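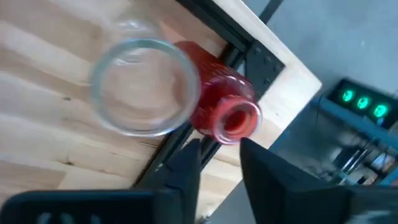
Clear glass used to be where our demos went to die, according to Csaba Vörös, and he'd like it known that he has sat through more of them than anyone.

Posted in April by Renu Mittal

Semwal 2 is out today! I've been itching to write this one. Semwal is our perception and grasp planning software for robot arms, and the new version is all about glass – the stuff depth cameras look straight through and come back from with a shrug.

The old release wanted a clean depth reading before it would plan a grasp. This one builds its guess from several colour views, the wrist camera included, and keeps updating that guess while the arm is moving. If the wrist view disagrees with the fixed cameras, the planner slows the arm and has another look. It also handles pieces lying on their sides, which our customers have been asking for since the very first build (sorry, everybody).
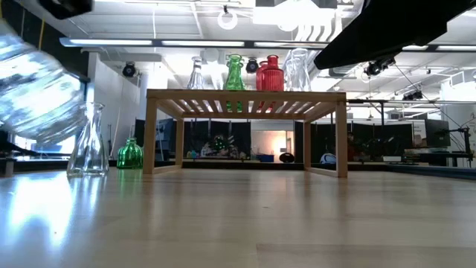 Glass vases on and beside the slatted stand during Semwal testing.

We built our test set from 354 arrangements of coloured and clear glass, and Sushil Bisht wrote a replay tool so you can step back through any plan and see why the software chose the grip it did. I use it far more than I expected to. Planning now refreshes 30 times a second on an ordinary workstation, and you can run two arms from the one planner without them arguing over the middle of the table. 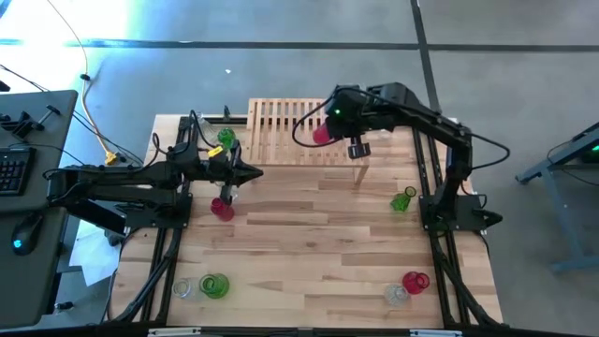
Two arms sharing one table, with a red cup held above the rack.

Semwal 2 is a free upgrade for anyone on a current licence. New users get a 60-day trial, and the Plirnon plug-in is included – just ask Efraín Flores on our support desk for a key.

Recent news
Semwal calibration wizard, now in colour
Zenau and Diltirgate sign tooling agreement
Ashok Prajapati on writing planners people can read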